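Ea Kárason had been running the two-arm bench at Steturico for 37 days when the left gripper started letting go of things. The log called every one of those runs a success.

"The controller reported a closed grip, so the software carried on," she says. "It never checked whether the fingers had anything between them."

The fault first showed up in December, during a handover routine the team calls Callia. One arm lifts a pen and passes it to the other. Out of 90 runs, 46 were logged as complete with no pen passed at all.

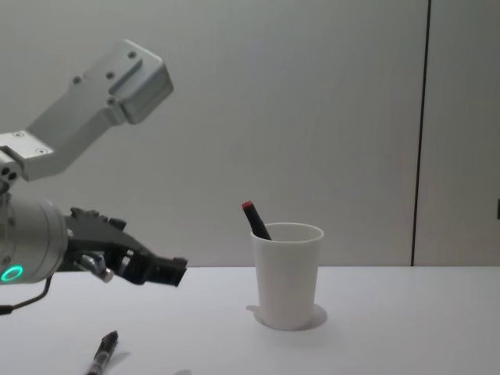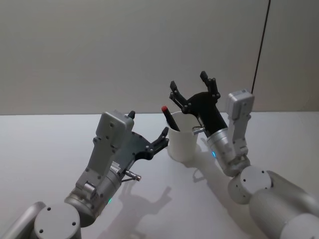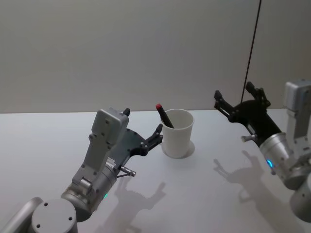

Kárason traced the trouble to a position sensor that had drifted after a firmware update. A gripper that stopped short was recorded as fully shut. "I blamed the cable first and swapped it. That cost me 6 days." She went back to the simplest job she could set, a marker with a red cap standing in a white cup, and ran the left gripper on it at low speed until the readings and the finger gap could be compared by hand.

What worried her more was the release. On two runs the arm set off for its next position while a colleague was reaching in to pick up a dropped pen. He wasn't hurt. "He had his sleeve brushed. The stop button was on the far side of the bench and he couldn't have got to it."

The button has since been moved, and a second one fitted. The arms now halt if the grip reading and the motor current disagree, and they stay halted until someone clears the fault at the keyboard. Kárason has asked for the same check on the Himel bench, which uses the same firmware. That work is due to start once the replacement sensors have been tested.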